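We use cookies to keep this site running. By staying here you agree to our cookie policy. Accept / Manage settings

Tape first, robot second

11 December 2018

I finally got our table rules onto one page and I'm so pleased with it! The old setup guide from Walberg ran to 20 pages and, guess what, people skimmed it (me too). The new sheet is called the Rastby list, after the room where I wrote it, and it covers only what you do before the arms get power.

My favorite rule is the oldest one. Every table leg gets its spot marked on the floor with tape, and you check the marks at the start of each shift. A table can creep a tiny bit every time somebody leans on it, and then all your saved positions are off by that much. We logged 1,286 runs between May and now, and I went back through the failed ones over a weekend with a big pot of coffee. A shifted table came up again and again - way more than bad grips, which I'd have bet on.

Next: anything that stays on the table has a fixed home, monitors included. Cables go behind the stand, out of the arm's path. And keep the pads close together when you're working over a small box, so you aren't swinging wide near a screen.

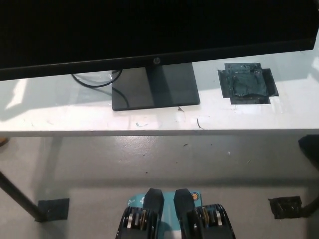 Box work at the monitor table, black tape on the floor by the legs.

I'd still love a better rule for wiping down between sessions. Varela does it every hour, Bondel once a day, and both swear by it. I'm trying the hourly version first and will post the log when I have enough runs.

Get new posts by email. Enter your address to subscribe. Unsubscribe any time.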